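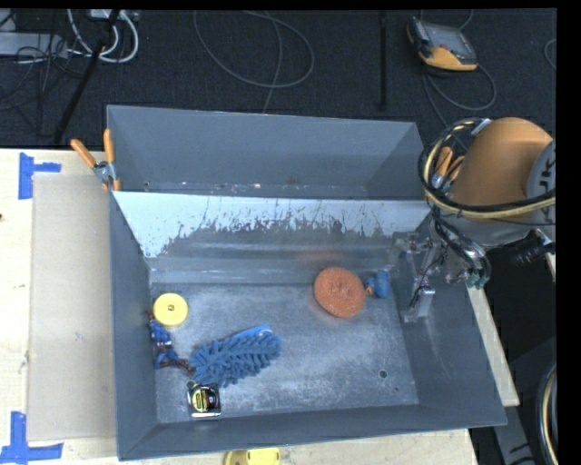 Divided metal bin in use on the bench, with a yellow disc, a tape measure and a blue microfibre duster in the front compartment.

Setting up and maintaining a divided metal sorting bin

Last revised 2022-07-10

These notes cover the use of a two-compartment sheet-metal bin for mixed household items: cleaning tools, toys, tapes, small hardware and anything else without a fixed place. They apply to the Vernico open bin and to the older Divska pattern, stock number 1136. The Lazaridis bin has a loose divider and needs the extra step given at the end.

What you need

A flat table or bench
A soft brush and a dry cloth
Mild washing-up liquid and warm water
Felt pads, self-adhesive
A label for each compartment

Placing the bin

Clear the table and wipe it down. Fit a felt pad under each corner of the bin if the table top is wood, as bare metal will mark it. Set the bin with the narrow compartment at the back and the large one towards you. Walls that flare outward take up more room at the top than at the base, so measure at the rim before pushing the bin against a wall or shelf upright.

Leave the rear compartment empty until the front one has been sorted. It is for items that have been checked and are ready to go back to a cupboard. If both compartments are filled at the start, the divider serves no purpose.

Loading the front compartment

1. Put rigid items in first, flat side down. Discs, lids and tape measures sit well against the side walls.
2. Lock or fully retract the blade of a tape measure before it goes in. A blade left out will catch on cord.
3. Lay dusters diagonally or lengthways. Do not fold chenille strands under the head -- they flatten and hold grit.
4. Keep knotted or corded toys away from dusters. Cord works its way between the strands and the two have to be separated by hand.
5. Do not stack. When the floor of the compartment is covered, sort what is there before adding more.

Maximum load for the 1136 is 11 kg, spread across both compartments. The Vernico is rated the same.

Separating tangled items

Lift both items out together and place them on the table. Hold the duster by its head and draw the cord out along the line of the strands, not across them. If a strand has looped round a knot, slacken the knot first. Cutting is a last resort and should be done on the cord side.

Cleaning

Brush out the corners, then wipe with a damp cloth and dry straight away. Whitish scratches and scuffs on the floor of a bin are normal wear and need no treatment. Small chips along the lower edges should be checked for rust each April. Where rust is found, rub it back with 400 grit wet-and-dry paper and touch in with Nanow metal paint, shade 1002. Allow the paint to harden overnight.

Lazaridis bins only

Check that the divider is seated in both side slots before loading. It should not rattle when the bin is tapped -- if it does, remove it, straighten the lower lip on a flat surface and refit.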